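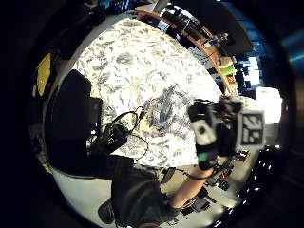

Sobia Bajwa wrote in to ask whether thread count tells you anything useful when buying a printed cotton cloth, and whether a figure of 500 on the label is worth paying more for. Her last one, sold under a high count, pilled within a year.

Apr 20, 2026
By the Fakimley Textile Newsletter desk

Thread count is the number of warp and weft yarns in one square inch of fabric. A plain weave in single-ply yarn normally tops out well below 500. Counts above that are usually reached by using multi-ply yarns and counting each ply separately. A 500 label on a two-ply cloth may describe a fabric with half that many yarns per inch.

For printed goods, 200 is a sensible figure. The surface is close enough to hold a fine line, and the yarns are still thick enough to take abrasion. At 100 the weave is open, and small details in a print tend to break up along the yarn gaps.

Fiber length matters more for pilling. Short staple fibers work loose under friction and tangle at the surface – a high count does nothing to stop this. Combed cotton has had the shortest fibers removed before spinning. If the label says only "cotton," assume it is carded.

Checks and plaids are a separate case. In a yarn-dyed check the color runs through to the back, so wear shows later than it does on a surface print. Turn the fabric over before buying. A back much paler than the face usually means a print.
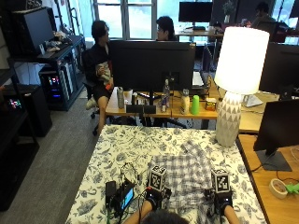 Shrinkage before cutting

Wash and dry yardage once, at the temperature you plan to use later, before cutting anything from it. Measure a marked square before and after. Lengthwise shrinkage is normally the larger of the two, and loosely woven cloth moves more than dense cloth. Mills that preshrink will state a residual figure on request – Tanoli prints it on the bolt end, and Wurel lists it on the invoice.

The June issue will cover colorfastness to rubbing.

Recent items
Reading a care label, part 2
Drirnent closes its sample room
Issue 101: Selvages and what they tell you
Storing folded linens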